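August 22, 2024
Descaler comparison, continued

Picked this up again after leaving it since June. The question hasn't changed: does the Tremus liquid do anything that plain citric acid doesn't, given that it costs six times as much? Leokadia thinks yes. I think she likes the bottle.

Stock water is from the Rillwood tap as before. Strip says hard, meter says 203 ppm, and I trust the meter slightly more than the strip and neither of them very far. The meter hasn't been checked against a standard since we bought it. Writing the number down anyway so there is something to compare with next time.

Method, such as it is. Limed-up kettle elements from the Urquijo box, sorted by eye into pairs that looked equally bad. One of each pair goes in citric, one in Tremus, both at room temperature for 15 minutes, then rinse, dry overnight, weigh. The weak point is "looked equally bad". Two elements can look the same and carry very different amounts of scale, especially where it has gone in under the bracket. I said this in June and we still have no better way of pairing them.
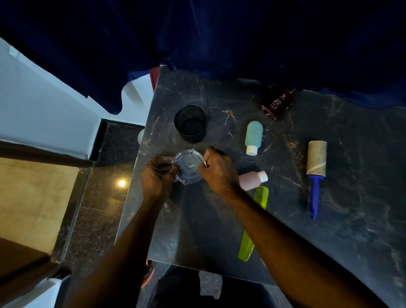
Pair 1: both fizzed, citric slower to start. Tremus went cloudy within a minute, which Leokadia took as a good sign. Could just as well be the surfactant they put in it. Cloudy is not a measurement.

Pair 2: citric lost more weight. Surprised by this until I noticed the citric had been made up by eye from the end of the bag and was probably stronger than it should have been. Struck out of the table but left in the book.

Pair 3: no difference I'd put money on.

Pair 4: Tremus ahead by a clear margin. Also the only pair where the bath got topped up halfway through, so fresh acid went in on one side and not the other. Not struck out, but I've put a question mark next to it and would ask anyone reading this to do the same.

The Melik balance is drifting again. Zeroed it, put the brass weight on, took it off, and it came back to a different zero. Moved it away from the window and it settled down a bit. If the drift is as large as I think, pairs 1 and 3 tell us nothing at all, and we're left with one pair we spoiled and one pair we half spoiled.

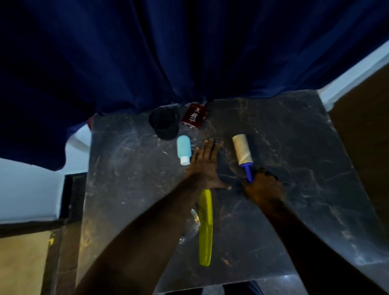 Black cup at the back of the worktop, under the curtain.

The Tremus leaflet claims it is good for 2,000 cycles' worth of scale per litre. No definition of a cycle, no hardness given, no temperature. I wrote to ask in June and got a voucher. You could make that figure come out true of vinegar if you chose your kettle carefully.

Leokadia Czerwiński wants it noted that she disagrees with my reading of pair 4 and that the top-up was small. Noted. I didn't measure it and neither did she.

To do before the next run:
Weigh the citric out properly, same batch for every pair.
No topping up.
Check the balance before and after each weighing and write both down.
Grow our own scale on clean steel strips so the starting weight is known. Slow, but the Urquijo elements are never going to match.
Swap the labels so whoever weighs doesn't know which bath it came from. L. to hold the key.

Until then I'm buying citric.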